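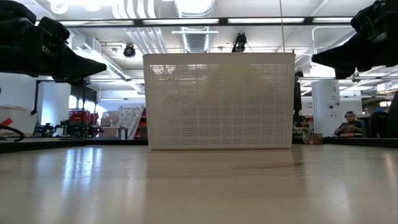 Spend on the fingers before you spend on the arms, Geeta Bhardwaj reckons, and after a week with the Bornska quote I'm coming round to her view!

Our budget for the new cell was 30 grand. The second gripper ate seven of that (ouch), but two-handed lifts on bins and baskets are half of what we want to do, so it stays. I've put aside another four for spare finger pads and cabling, which I left off completely last time.

Still to price: the Kirnari mount, and freight. Kiran wants to hold off until November in case Claser drops its lease rate. I'd order on Saturday if they'd let me. Can't wait to see what a proper pair of grippers can do.

Print this post | E-mail this post

Contact | Copyright Pandey Notes | Back to top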